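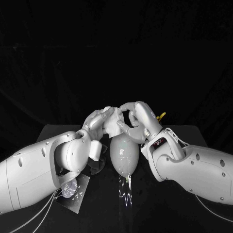

Photo: Danko staff newsletter

The New Hires Don't Take Lunch

29 January 2018

By now everyone in Returns has found an excuse to walk past the Movus bench. The stapler over there must be remarkable, given how many people have needed to borrow it. For those on the night shift, or those with the self-control to stay at their own tables, this is where we are.

Movus is the name of the project, chosen by the people at Tridau who make the software. It is also what we have ended up calling the robot, singular, even though it looks like a pair of arms that got the job together. Both are white, both end in hands with jointed fingers, and they spend the day over a black table with a black curtain behind them. From the aisle it looks like a magic act waiting on its assistant. The curtain went up in December, and facilities would like it known that it is not a changing room.

The work itself is the fiddly end of what we do. Returns come back to us in every state a person can get a thing into with two hands and a kitchen table. There is tissue that has been wadded up and stuffed in a corner. There are little packs that were opened, regretted and pushed mostly shut again. Somebody has to take hold of it all, separate what belongs together from what doesn't, and decide whether it goes back on the shelf, goes to the client or goes in the bin. Up to now that somebody has been you.

Tissue has turned out to be the great leveler. A fresh sheet is bad enough, and a used one is a different shape every time you look at it. Those of us who have done this for years do it without looking, usually while explaining what is wrong with the parking lot. The arms have to be taught it, and they are taught with a seriousness that would embarrass most of us. I stood there through a good part of a coffee and came away feeling my fingers were underpaid. 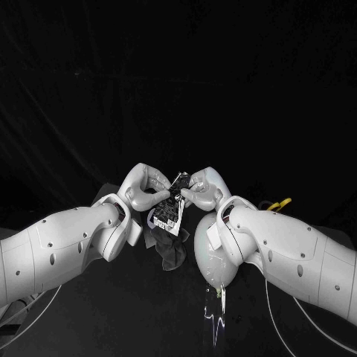 Movus and a small black package, one hand at each side.

So what changes? I asked, and got three kinds of answer, depending on which floor I was standing on.

Upstairs, the word is "rebalancing." As far as I can work out, this means that four of our sorters will move onto what is being called exception work. The machine will put aside anything it can't make sense of, and a person will deal with it. Those four keep their grade and get a one-time payment of $300 when they finish the training. They also get chairs. Returns has been asking for chairs for as long as I've worked here, and I think we can all learn something from the fact that it took a robot to get them.

On the floor, the feeling is more mixed. The sorters I spoke to don't mind handing over the tissue. It's the rest of it they wonder about. If the machine takes all the plain, easy returns, then what comes down the belt to the humans is a full day of leaking, missing, mislabeled and mysterious. One sorter put it to me this way: the easy ones are how you rest. Take those away and you have the same hours with nothing soft in them. I took that upstairs and was told it was "a really useful perspective," and it was written on a whiteboard. I have checked. It is still on the whiteboard.

To be fair to upstairs, something did come of it. Exception tables will get an extra 10 minutes of break in each half of the shift. It starts when the first group finishes training, and it will be reviewed in the spring. I'd suggest everyone look very exhausted in the spring.

Then there is the third floor, where the Sustik account lives. Sustik is the client whose returns are going to the bench first, and the third floor is delighted, as the third floor tends to be about things that happen on the first. They would like to bring visitors through. If you see a group in clean shoes, please keep the aisle clear and save your impressions of the arms until they have left. (You know who you are. It is very good, particularly the wrists.)

A few practical matters. The white cables on that table are attached to something expensive, so please don't put your cup down near them, or lean, or tidy. If you find something wrong at the bench, it goes on Form 617, which is the old equipment fault form with a new line added at the bottom. Telling the arms about it won't do anything, and I mention this only after hearing it tried. And nobody from Returns has permission to arrange a handshake, however respectful.

Training for exception work is open to anybody who has been through a full peak season with us. The sign-up sheet is by the time clock. There was some grumbling that it had been put up before anyone was told what it was for, which led to several people signing up for what they thought was the potluck. They have been given the chance to withdraw. One has stayed on, and is also bringing a casserole.

As for me, I went in ready to dislike the thing and I'm stuck at wary. It's hard to hold a grudge against anything that takes that much care over a used tissue. But I've been here long enough to remember the label printer that was going to give us our afternoons back, and my afternoons are still where they were. What I'd like to see in writing is how many tables Returns will have a year from now and who will be at them. I asked for that as well. It's on the whiteboard, just under the other one.
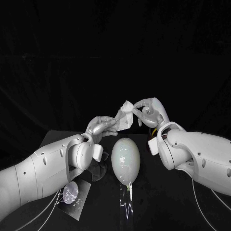
Who do I talk to if I don't want to move to exception work?
Talk to your shift lead before the sign-up sheet comes down. The move is voluntary for the first group, and staying at your current table doesn't change your hours or your grade.

Comments

From Returns, days: Thank you for printing the thing about the easy ones. I have been saying it since December. The hard returns are fine, I like a puzzle, but I don't want to do puzzles for a whole shift with the belt running.

From Receiving: Does Receiving get chairs or do we need a robot first

From Returns, nights: We haven't had a demonstration at all. By the time we get in the bench is off and there's a sign on it telling us not to touch. Could somebody run it late one evening? We work here too.

From Third Floor: We are not "delighted." We are cautiously pleased. Also the visitors will be wearing shoe covers, so please disregard the part about clean shoes.

From Returns, days: I'm the casserole. It has mushrooms in it, tell people now.

From Maintenance: Form 617 still has the old extension printed on it. If you call that number you get the loading dock, and they are tired of it. Use the one on the wall.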